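Trandix bathroom cleaning service: gallery from the trial

Trandix is offering its bathroom robot as a monthly service to small hotels and guesthouses. We have had one on trial since March at the Fladitz guesthouse, where it does the bathrooms between checkout and the next arrival. Alois Imhof set it up and Celeste Villalba, who runs housekeeping there, kept the notes. The captions on this page draw on both.

The service includes the robot, a charging base, a starter pack of 400 cloths and one day of training for staff. Cloths go back to Trandix for washing or can be done in-house on a normal hot cycle. Setup took most of a morning - longer than the sales sheet suggests - and most of that time went to teaching the robot the room layouts.

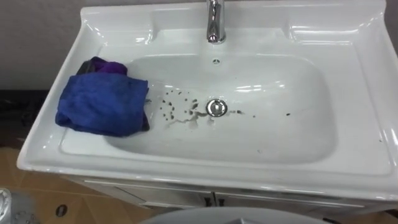 Sinks are the job we were most curious about. Guests notice them first, and the shapes vary more than you would expect in a small building. What we want from the robot at a vanity is a full wipe of the bowl, the faucet and the flat surround. Dark specks gathered near the drain, with a thin smear running toward it, are the sort of dirt Celeste grades on, and she checks the overflow hole too. The blue and purple cloths are easy to tell apart against white ceramic, and that helps when staff clear up after a run. A chrome drain shows water marks, so she likes it dried separately.

Toilets and showers are quoted as add-ons. We took the toilet option and left the shower out, as the glass doors at Fladitz are narrow and Alois did not want to risk them.

The minimum contract is 6 months. Trandix counts each fixture cleaned as one task, and the basic plan covers 1,000 tasks a month. Fladitz stayed well under that. A larger property should ask for the next plan up and get the price in writing.

Support was by phone and the calls were answered quickly. Replacement cloths took longer to arrive than we liked.

Related
Sidier hallway vacuum: six weeks in a guesthouse
Nägeli linen cart, first look
Cloths and refills: what we paid
Renting or buying a cleaning robot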